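Work and Robots at the Herkness Phone Return Center
Student project report, Comton College
5/9/18
Reading time: 2 min

For my project I studied a return center where used phones are checked and prepared for sale. The Herkness center in Comton receives 2,937 phones in a normal month. In February it started to use robot arms at one of the tables. I wanted to learn what this changes for the workers.
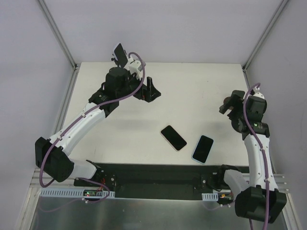

Before the change, a worker at this table handled nearly 100 phones in one shift. The same worker now watches two tables and writes down every stop of the arms. Four workers told me that their hands are less tired. Two of them said that the day feels longer, and that they talk less with colleagues.

The pay did not change, but the training did. Each worker got a short course from Varela, the company that installed the table. The workers wished to have it before the arms came, and I agree with them. 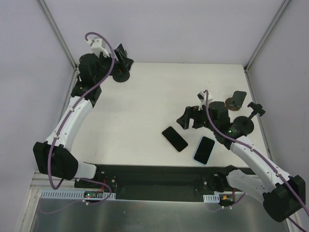 Figure 2. The work table with both arms, two phones and the stands.

My interviews were few, so I cannot say if other centers have the same experience. I would like to repeat them after one year.

Comments (2)

namo_reader: Did anybody lose their job?

Author: No, but one worker moved to the packing room by her own wish.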